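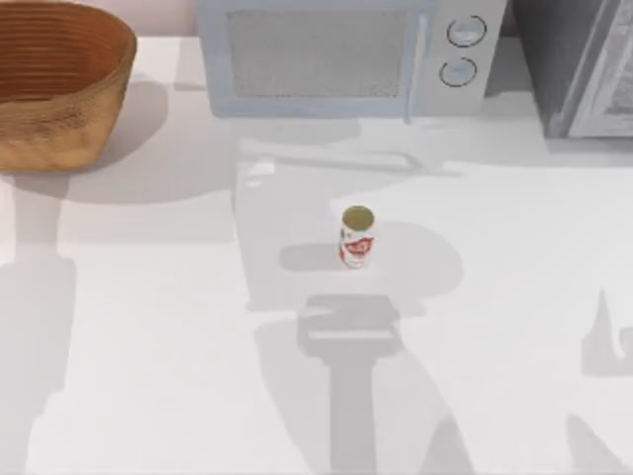
The budget line said "robot, kitchen, 1" and after it came a figure with a lot of confidence behind it. I have been reading equipment budgets for a living long enough to distrust any line with only one comma's worth of thought in it, but I signed the thing anyway. That was in May. I have had time to reflect.

My argument is a dull one. When an organisation sets out to buy a robot, it should spend a good deal less time choosing the robot and a good deal more time writing down what it wants moved, from where, and what happens when it gets dropped. I realise this will not get me invited to speak at anything.

Our own case went like this. Delo, which runs meal services for people living in supported units, decided it wanted a pair of arms on a bench to do the small fetching jobs: tins, cups, the lid off this, the door of that. Zofia Zieliński wrote the business case and did it well. It had a payback period. It had a colour chart. Nowhere in its 17 pages did it say what size of tin.

You may laugh, but the size of the tin is most of the job. A gripper that opens wide enough for a big one of tomatoes may be clumsy with a little one, and the gripper that's neat with the little one can't get its fingers around the tomatoes at all. So you buy two sets of fingers, and then someone has to swap them, and then you've hired a person to stand beside the machine you bought so that you wouldn't need a person standing there. We got as far as the quote for the second set before anyone walked to the pantry with a ruler.

The quotes themselves deserve a word. Zirthorpe sent one with the arm on the first page and everything you need to use the arm on the fifth. Hurkano's was more candid, by which I mean it was higher. When Przemysław Nowicki put them side by side and filled in what each had left out (mounting, guarding, software seats, training, freight, someone to come and look when it sulks) the cheap one finished ahead of the dear one by a margin you could have spent on a decent lunch. I don't think Zirthorpe was being crooked. They quoted what we asked for. We asked for an arm.

Now, simulation. I used to regard this as a way of charging money for cartoons. I've come around, with the zeal of a man who has been wrong on paper and in front of his boss. For a modest fee you can have a kitchen bench built on a computer, with a microwave and a basket along the back of it and one small can standing by itself out in the open, and you can let pretend arms go after that can all night long. If they knock it over, it costs you the electricity. If it turns out your arms can't get past each other without a sort of slow-motion shoving match, you learn that before the bench is bolted down.

What I'd warn you about is the tidiness. A simulated bench has as much clutter on it as somebody took the trouble to put there, and people who are making a bench for a robot to succeed at don't take a great deal of trouble. Give the can all that lovely white space and of course the numbers look good. Fidel Urrutia ran 100 picks for us on a setup like that and brought me the results with a straight face, and I asked him when he had last seen a kitchen with one can in it. To his credit he went off and added mess. The results got worse and the meetings got better.

So put the mess in the budget. I mean that literally: a line for it, with hours against it. Somebody has to go and look at the real kitchens, note what's left out at three in the afternoon, and have it modelled. Maja Kwiatkowski did this for our 2 trial sites and came back with a list that included a bread bag, a toaster parked sideways and a tea towel over practically everything. The tea towel alone has cost us more thought than the arm.

I'd also hold back a chunk of the money and refuse to say what it's for. Finance people hate this. Jadwiga Borkowska, who is our finance person, hates it with real style and made me call it "commissioning variance", and I've grown fond of the phrase. It has so far paid for a sturdier bench, a longer cable and a man from Ziółkowski to tell us the floor wasn't level.

We haven't bought the arms yet, by the way. The order is drafted and the deposit is sitting there looking at me. Before it goes I want the pantry list signed by the people who cook from the pantry, and I want the cluttered version of the bench run again with the tall tins in it. The supplier tells me the price holds until the end of next month. Suppliers always tell me that, and then they ring up and it holds for another one.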